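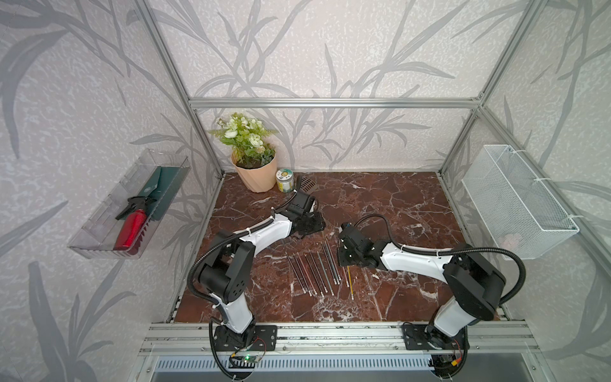

Opinion / Home & Desk

I don't buy the bamboo wallpaper revival. Gray stalks on pale gray, long leaves everywhere, and we're all supposed to feel calmer. Calmer than what? Put it on three sides of a work area and it starts to crowd you, especially above a brown-red marble top that already has white veins running all over it. Pick one. The stone can carry a room by itself.

Then come the accessories. A plant pot, a jar, pencils. Villads Overgaard wrote last September that a plant near your work "settles the mind." Mine settled on wondering when I'd last watered it. I kept one on my desk for 41 days and got nothing extra done, and I lost the corner where my papers used to go.

Pencils I'll defend, because people use them. The jar has to earn its spot. Hanyu Kong says anything you haven't touched in 30 days should leave the work surface, and I think she's too generous. I'd give it two.

Marble is cold on the wrists and it stains, and I would still take it over the wallpaper.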